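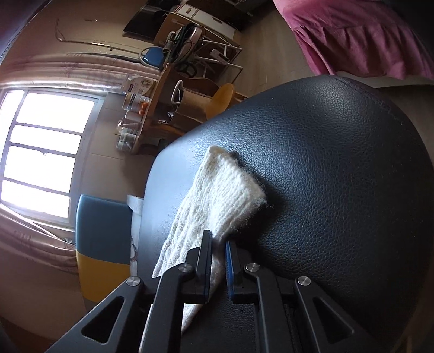 right. scarf number whatever is off the needles and I need opinions before Monday

off-white knit, ribbed at one end, bumpier open stitch at the other. pattern is the Varkeleck one, before anyone asks. free on the Jomix site, you have to scroll for ages

problem is the edge. one corner's gone all fluffy, little fibres sticking out everywhere. do I trim them or leave them?? last time I trimmed I snipped an actual stitch and cried

also it widens towards one end and I did not plan that. think I picked up extra stitches watching telly. counted twice, got two different answers, gave up

yarn is Brillari, the cream that isn't quite cream. 3 balls. bought 10 in the sale so there will be more of these, sorry to my entire family

someone asked about blocking. haven't yet. was going to pin it on the spare bed but that's covered in ironing. might do it on towels on the landing and just step over it for two days

NOT blocking it on the black chair, learnt that with the cardigan. white fluff gets in all the creases in the leather and you're there with sticky tape till midnight

tape does work though. damp cloth just rolls it about. rubber glove is good aswell, wipe one way only

ok consensus so far is leave the fluff, block first, then see. fine. sensible. boring

the wide end: two of you say fold it under and stitch, one says call it a design feature. going with feature

if I do another I'm putting a marker every 10 rows. I say this every time

oh and whoever recommended the Ó Dálaigh wool wash, is it the rinse one or the no rinse one? shop had both and I panicked and bought neither

it's still on the chair isn't it. moving it now. tape's in the kitchen draw somewhere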